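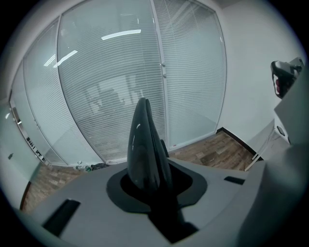 Black curved finger on a light grey gripper body

Reading time: 4 minutes
Print this page | E-mail this page

Section 8: Lodging an unfair dismissal claim in Karton

Welcome back, and well done for getting your account set up. Have your dismissal letter and your contract to hand before you begin, and perhaps a cup of tea as well – there is a fair bit of typing ahead.

1. Sign in and choose New Claim, then Employment.
2. Pick your hearing centre. Trallholm is already filled in, so change it to Trestham if that is where you worked.
3. Enter your employer's full name exactly as it stands on your contract, not the shop name over the door.
4. Type in the date your job ended. If you were paid in lieu of notice, put the last day you were on the premises and tick the box beside it.

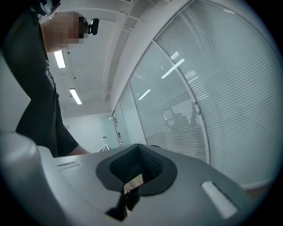
Arm reaching across the top of the grey equipment

5. Tell your story in the large box, which holds up to 700 words. Start with the day things went wrong and carry on in order.
6. Add your papers under Bundle, one file for each document.

Note: Karton saves your draft whenever you move to a new page, so do please press Next before you wander off.

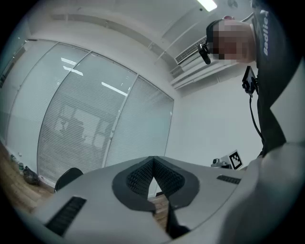
7. Read everything through on the Check screen, then press Lodge. Your claim number has 13 characters, and you will want it for every letter and phone call afterwards.

Caution: a lodged claim can't be edited. To correct a mistake, use the amendment form in Section 13 – it goes to the clerk, who may ask your employer for comments first.

Related items
Asking for your job back: reinstatement requests
Sharing a bundle through Ibarra
Hearing day at Trestham
Changes to Karton in November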